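Museums that commission new sculpture should publish what they pay the artist. Constanza Lucero's installation Kindari filled 342 square meters last winter, yet its wall text named every lender and gave no fee.
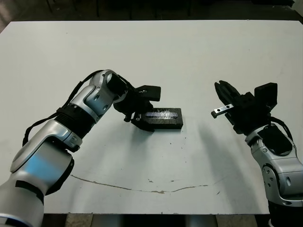 Two robot arms at a white tabletop.

Silence about fees favors artists with private means. Da-eun Yang spent eight months on Vindik and was paid for two — a fact she had to disclose herself. A public institution owes its visitors that figure, printed beside the title and the date.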